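Home News Products Care Guides Stockists Press Contact

November
By Dalia Šimkus, Prelus press office

PRELUS OPENS A FOLDING ROOM IN GRINDOLBY, AND YOU MAY BRING YOUR OWN LAUNDRY

GRINDOLBY – Household linen maker Prelus will open a public folding room on the ground floor of its Grindolby shop this month. It has two long tables, good light and a kettle. Visitors are invited to arrive with a bag of clean laundry and leave with the same laundry in a smaller shape.

The company has sold sheets, towels and nightwear from the Grindolby shop for 20 years, and in that time has heard a great deal about how its customers store them. The most common method is the chair. The second most common is a different chair.

"We spend months choosing a cloth and then it lives in a heap until somebody needs it," said Liis Jaunzems, who runs the shop. "I don't say this as an outsider. I have a heap. It has been with me since the spring and I've grown fond of parts of it."

Sessions last an hour and are led by Arūnas Venckus, who joined Prelus from the laundry at the Sutport ferry terminal hotel, where he folded for a living and was, by his own account, rarely thanked. Each session takes 11 people. There is no charge, and no one will be asked to buy anything, although the shop is between the folding room and the street and the company is aware of this.

Venckus teaches by fabric instead of by garment. Smooth woven cotton comes first, being the most forgiving: it takes a crease where you put it and keeps it. Knits follow, and with them the lesson that ribbing pulls. A ribbed cuff or waistband draws in the cloth next to it, so a sweater folded by its edges will come out narrower at one end, like a badly wrapped fish. The cure is to lay it flat, smooth from the middle outward and turn the ribbed part in last.

Prints have an hour to themselves on Thursday evenings. Spots and dots are a particular interest of the course, as they show a crooked fold from across the room. Venckus considers this a strength. Several of the staff consider it a reason to buy plain.

Fitted sheets are covered in the fourth session and are optional. Participants who would prefer to go on rolling them into a ball and shutting the door quickly will be treated with respect.

The method itself is called the Stankevičius fold, after Dzintra Stankevičius, who worked it out in the Prelus stockroom when the shelves were replaced with shallower ones and nothing fitted. It uses four folds for a shirt and two for a pillowcase. She did not ask for it to be named after her and has requested that this be mentioned.

"It's just folding," said Stankevičius. "You pinch the edge, you lift, you put it down where you want it. I was trying to get home."

A printed guide to the fold will be on sale at the counter, and a shorter card is free with any order. The card leaves out the chapter on socks. The chapter on socks was thought by everyone who read it to be too long, but its author, Agnese Paulauskas of the Prelus care desk, has kept it in the full guide and stands by every page.

The opening also marks the arrival of the winter nightwear range, in pale grays and peach, in both woven and ribbed fabrics. It is very soft and will be folded when you first see it. Prelus makes no promise beyond that point.

Practical details: the room opens at 10 in the morning and the last session begins at six. Laundry should be clean and dry. Last year's trial run at the Sutport shop accepted laundry that was "nearly dry," and the company has no wish to repeat it. Children are welcome and tend to be better at towels than their parents. Irons are not provided, as Venckus regards ironing as a separate subject and, on most days, somebody else's.

Places can be reserved at the shop counter or through the care desk. Groups from Sutport should ask about the later session, which ends in time for the last bus. Ironed items may be left overnight on the shelf by the door. Heaps may not.

Press inquiries should go to Dalia Šimkus at the Prelus press office. Journalists who would like to attend a session are welcome and will be expected to fold.
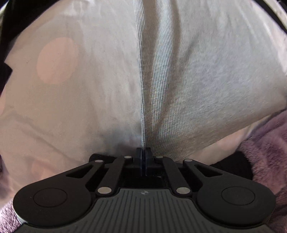
Should a ribbed top be folded or hung?

Folded. On a hanger the weight of the knit drags at the shoulders and the ribbing slowly lengthens, so keep it flat on a shelf or in a drawer with the ribbed edge turned in.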